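The Big January Bench Clear-Out

3 January 2020

Happy new year, everybody! Robel Tufa and I have come back to the Skemlow workshop a bit early (Wubit Hadgu is bringing the biscuits later, or so she promises) and the plan is to get the long bench sorted before the March open day. It has become the place where everything gets put down "just for a minute" – bulbs, bottles, bits of wood, wrappers, and more cable than any of us will admit to buying.

We've got 6 crates from Furno stacked by the door and a label maker that Robel is far too fond of. Cables go in the first crate, craft bits in the second, and anything that once had food in it goes straight in the bin, please! Do come back over the weekend if you like looking at other people's mess (I certainly do).

Before we started: a light bulb lying on its side, a crumpled yellow snack wrapper, thin wooden sticks over on the left and black cables tangled across the right half of the table.

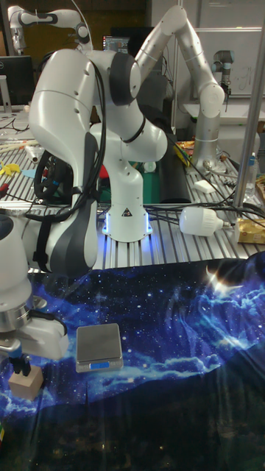 What's the best way to keep long cables from knotting up again once they've been sorted?

Coil each one loosely, fasten it with a strip of hook-and-loop tape and hang it on a peg, with the thick ones kept apart from the thin ones.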